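How do you teach a robot to tidy up?

You could try shouting. Robots don't mind, but they don't learn anything from it either. You could write out every single movement as a list of instructions, which is how people used to do it, and why some of them went a bit grey.

At the Stostix workshop in Biddale, they show it. A person picks up a gripper with a handle, a bit like a litter picker that has been to university, and does the job with it. A small camera on the gripper records what happens in front of the two fingers. Later, a computer studies the recordings and works out how a robot arm might move its own fingers in the same way.

The fingers are green, with rough dark pads on the inside for holding on to things. Pads have a hard life, and these ones are looking ragged at the edges. Past them is a shiny white board with a black rim, lying at an angle on a tiled floor with white clips along its bottom edge. Shiny things are tricky for a camera, as the lights overhead leave bright streaks on them. You know a streak isn't part of the board. A computer has to be taught that too.

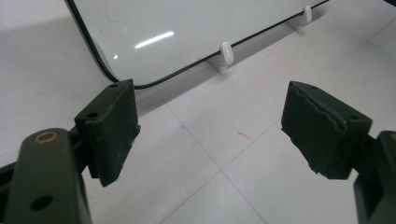

Why do it so many times?

One go is not enough. If you had only ever seen one dog, you might think all dogs were called Biscuit. So the person does the same job 100 times, starting from a slightly different spot each time. For one stubborn task, the team made 271 recordings and kept 216. The rest were thrown out for things like dropping, fumbling and sneezing.

Can you do it from far away?

Yes – that is called remote control, or teleoperation if you want to sound important. You move a controller, and the robot copies you.

Try it yourself

You need 2 wooden spoons and a sock. Pick up the sock using only the spoons and put it in a drawer. Now do it again 99 times.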